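En nuestro laboratorio discutimos desde agosto una cuestión que parece pequeña: qué significa que una política aprendida "funciona". Mi colega Rusnák dice que basta la tasa de éxito. Yo no estoy de acuerdo, y quiero explicar por qué.

Con el método Vutix, entrenado con 65 demostraciones teleoperadas, la tarea de la mochila llegó a 62 por ciento de éxito. Es un número honrado. Pero dentro de ese número hay intentos muy diferentes: en unos la cremallera cede a la primera, y en otros la pinza vuelve a agarrar hasta 5 veces. 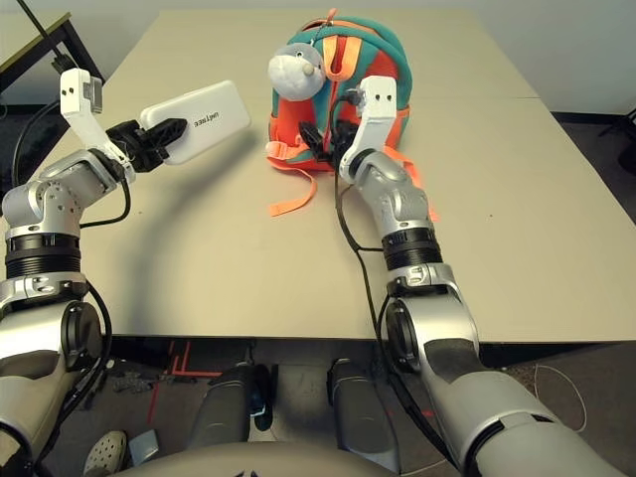 **Radoslava Ďurica**
*Investigadora en manipulación bimanual, grupo Flandcombe*

Una mochila infantil es un objeto difícil. Es blanda, tiene correas que caen donde quieren, y cuando un brazo aprieta la parte de la cremallera, el otro ya sostiene una cosa rígida y plana que no debe inclinarse demasiado. La tasa de éxito no distingue entre estas dos dificultades.

Propongo publicar también los reagarres y el tiempo de cada fase. Nosotros lo hicimos en el informe Gorham y nos costó unos tres días de anotación, un precio que me parece aceptable. Rusnák contesta que nadie leerá esas tablas. Puede ser, pero yo las leo siempre en los artículos de los otros, y muchas veces es allí donde entiendo qué ha aprendido el robot.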